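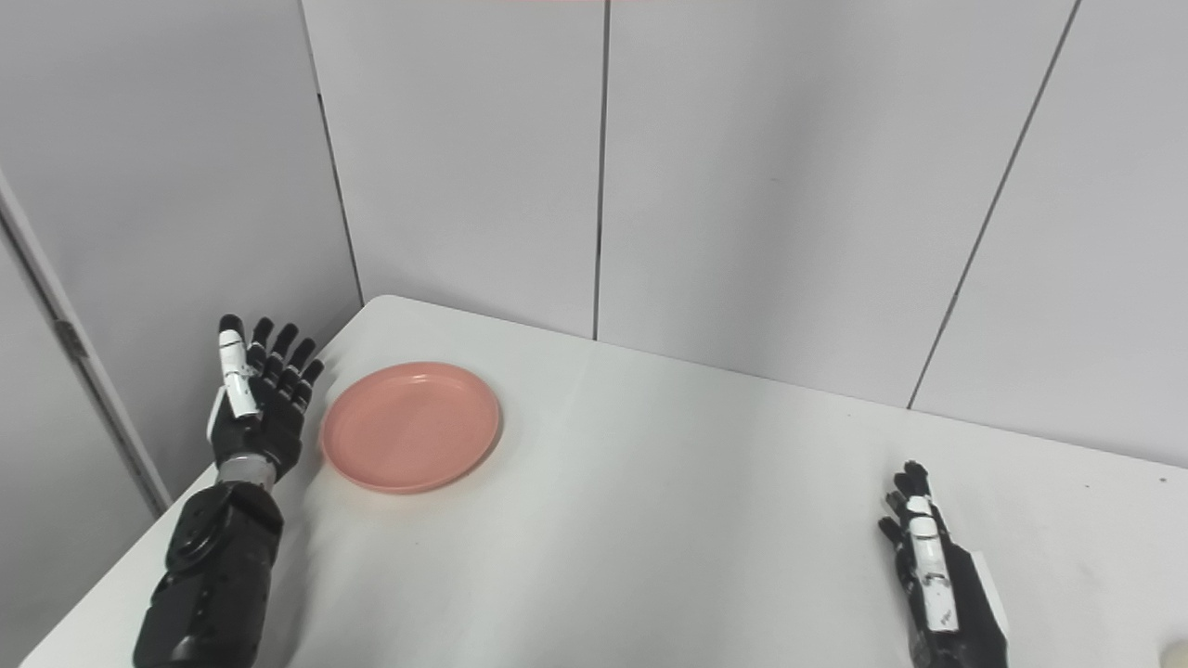

Which kind of plate should a small shared kitchen keep for everyday use?

A shallow plastic plate with a raised rim suits most of the meals recorded in this study, provided that it is kept away from direct heat and replaced when the surface becomes deeply scored.

Tableware in Shared Student Kitchens: Use, Storage and Wear
Project report, second-year module in Product Design
Submitted 15 Mar 2026

1. Background

The Steden residence has shared kitchens with limited cupboard space. Plates are supplied with the room and are used by all residents of a corridor. The present stock is a mixture of glazed ceramic and coloured plastic, bought at different times and in different diameters. Mixed diameters do not stack well, and the cupboards in the Krajewska wing have a fixed shelf that limits the height of any pile.

The project set out to compare the two materials under ordinary use and to propose a single type for the next purchase. Bowls and serving dishes were left out. Side plates were included at first but dropped when it became clear that residents used them mainly as lids.

2. Method

Use was recorded on tally sheets fixed inside the cupboard doors. Residents marked one stroke each time a plate was taken out, in a column for plastic or a column for ceramic. The sheets ran through February and gave 3,234 marks in total. Of these, 2,933 could be assigned to a material. The remainder were placed between the columns or had been smudged, and were left out of the comparison.

Wear was judged by eye and by touch. Each plate was wiped, dried and turned under a desk lamp so that scratches on the inner flat area caught the light. Three grades were used: light, moderate and deep. A plate was graded deep if a fingernail caught in the mark.

Stacking was tested on a level table with plates of one diameter only. The pile was pushed sideways at the rim with a ruler until the top plate moved.

3. Results

3.1 Use
Plastic plates were taken out more often than ceramic in every kitchen except one, on the ground floor of the Krajewska wing, where the microwave is in constant use and the plastic stock is not marked as microwave safe. Several residents there wrote a note to that effect on the sheet.

3.2 Wear
Scratches on plastic were concentrated in the centre of the plate, inside the rim. The pale and mid-tone colours hid light scratches well. Deep marks held food colour after washing, tomato and turmeric in particular. Ceramic plates showed grey cutlery marks, most of which came off with a cream cleaner. Chips were found only at the outer edge.

3.3 Stacking
The raised rim of the plastic type located each plate over the one below. The ceramic type sat lower but slid sooner – the unglazed foot ring ran easily over the glaze beneath it.

4. Discussion

The tally method depends on residents remembering to mark the sheet, and the figures should be read as a minimum. It also says nothing about how long a plate stayed out of the cupboard. One corridor kept most of its plates in bedrooms, which lowered its count.

The wear grades were given by a single assessor. A second assessor would allow the boundary between light and moderate to be checked.

5. Recommendation

Buy one diameter of shallow plastic plate for general use, and keep a small number of ceramic plates beside each microwave. Grade the plastic stock once a term and withdraw anything marked deep. The Feseck shelf insert tried in the top-floor kitchen should be left in place until the new plates arrive, then measured again.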